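# Getting old chemicals out of the garage without making a mess of it

I cleaned out the garage last weekend and found 10 containers of stuff I had no business keeping. Half-used paint thinner, a jug of weed killer with the label gone soft, two kinds of drain cleaner, and a can of Kedoto deck stripper I must have bought when we still had a deck. So I've been reading up and phoning the county, and these are my notes.

## Never down the drain

I grew up watching people rinse brushes into the storm drain out front. Ours runs straight to the creek with no treatment at all, and I only learned that when I called and asked! Even the kitchen sink is a bad place for solvents. If you're on a septic tank it's worse, you can kill off the bacteria and end up with a smelly yard and a big bill.

## Keep it in the original container

Please don't pour leftovers into a soda bottle or a jam jar. If the can is leaking, stand the whole thing in a lidded plastic bucket with some plain clay cat litter in the bottom and write on the lid what it is. (My Rimport buckets have held up fine, but any decent one will do.)

And don't combine two half-full bottles to save space. Bleach and ammonia is the one everybody knows, but bleach and an acid toilet cleaner is just as nasty.

## Keep it away from food

I had a bottle of Ludurex degreaser living in the same cupboard as the bread and cereal for years. Everything like that now sits on a high shelf in the laundry room, with a latch. Wipe your counters with dish soap and water and you'll hardly miss the strong stuff anyway.
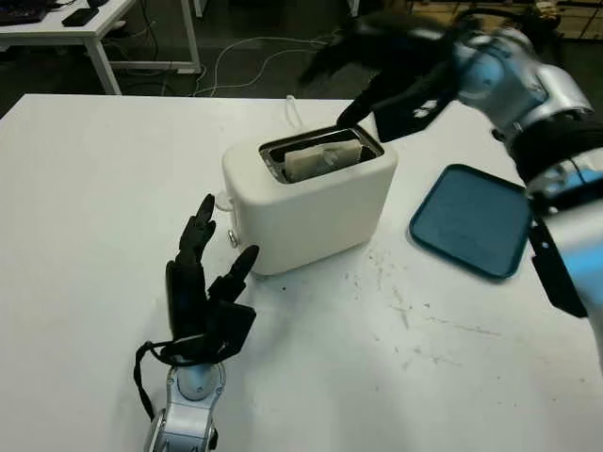
## Dry out latex paint

Water-based paint is the easy one. Leave the lid off somewhere airy, away from kids and pets, and stir in cat litter if there's more than an inch left. Once it's solid, our county takes it in the regular trash with the lid off. Yours may not, so check. Oil-based paint has to go to the collection site.

## The drop-off

Ours is out past Srour and it's open for household waste again in October. It took me 45 minutes each way, so I took my neighbor's batteries and old fluorescent tubes too. Put everything upright in a box in the trunk, crack the windows, and leave the dog at home.

Buy the small can next time. I'm telling myself that as much as you.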